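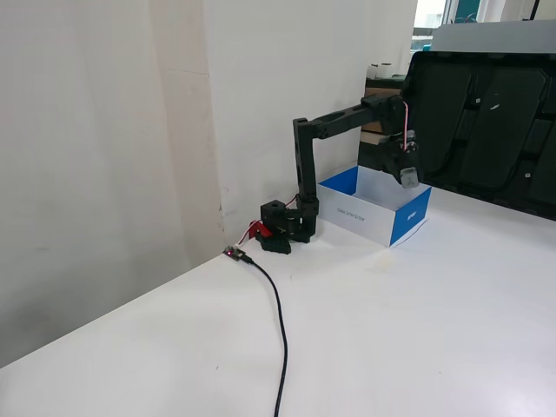 Fig. 1. Gripper over the box, block not in the box.

From: Tamsin Sheehan
To: small-arms list
Date: 9 July 2020
Subject: Re: [small-arms] two-finger jaws vs. hooked finger, and the controller question

Ataahua Prendergast wrote:

> Before I print another set of jaws I'd like to know if the misses
> are a gripper problem or a controller problem. My arm stops short of
> the commanded wrist angle whenever it is stretched out, and it does
> this with the Pluramon firmware and with the older Rutberg build.
> Did you change both at once? If you did, your numbers don't tell me
> much. Also, what are you using as a target? A solid block and a
> hollow one are different jobs.

No, I changed them one at a time. The arm, the servos and the supply stayed the same for the whole run. Jaws first, with the Rutberg build left alone, then the firmware with the jaws left alone.

The job is one pick and one place. Block on the table beside a shallow cardboard box, block goes into the box, arm goes back to its start pose. I put the block back by hand. Total over all conditions was 479 cycles. I threw out the first 8 after each change because the servos on this arm settle a little once they have been moving.

On the droop: I see the same thing you do. It is worst at the place position, where the upper link is nearly level and the wrist hangs at the far end of it. Neither firmware corrects for it. Pluramon reports the commanded angle back as if it were the measured one unless you set the readback flag, so check that before you trust your logs. With the flag set, the shoulder error shows up plainly. I now add a fixed offset to the shoulder for the place pose and nothing for the pick pose. It is crude and it holds.

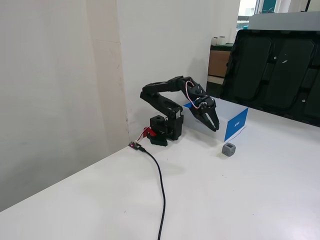 Fig. 2. Jaws open near the box edge. Target block on the table in front.

On the target: hollow, small, gray. The recess matters more than I expected. If a jaw tip comes down inside the wall, the grip closes on one wall only, the current reading looks like a good grasp, and the block swings on the way up. With the jaws fully open on approach this was rare. With the narrow approach (the Waridari default) it was common enough that I stopped using it. You can fix it in the pose file without printing anything.

The Teoh controller board is a separate matter. I ran it for 2 sessions only. Its motion is smoother at low speed, but it drops the serial link if the host is slow to answer, and the timeout is fixed at 3000 ms in the version I have. After a drop it holds the last pose with full torque. I would not leave it alone like that with the arm extended. If anyone has a build where the timeout can be set, please post where you got it.

Wiring, for those who asked off list: leave slack at the wrist. A servo lead that is tight at one end of travel pulls on the joint enough to change where the tip lands, and you will chase it as a calibration error. Mine loop well clear of the brackets and I have stopped trying to make them tidy. Clips near the base are fine. Clips past the elbow were a mistake.
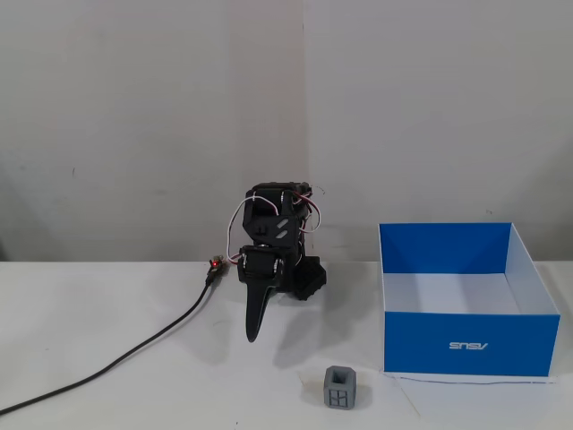 Fig. 3. Finger, servo leads and block, box at right.

The curved finger profile is kinder to a block that is slightly rotated, and worse at releasing it. The tip catches under an edge if you open before the block is resting on something. Lowering further before release fixed most of that. A flat pad would likely do better on release, but I have not tried one on this arm and can't give you a number.

So, for Ataahua: change the approach width first, then check readback, then do the shoulder offset. I would leave new jaws until after that. If you still miss at the pick pose with the arm tucked in, it is probably the jaws.

Still open on my side:

Whether the offset needs to change with load. The block is too light to show it.
Whether Rutberg handles the readback flag at all. The source has the constant but I can't find where it is used.
A second target with solid faces, same outside size.

I can send the pose files to anyone who wants them. They are in degrees, with the wrist sign flipped compared to the Waridari convention.

Tamsin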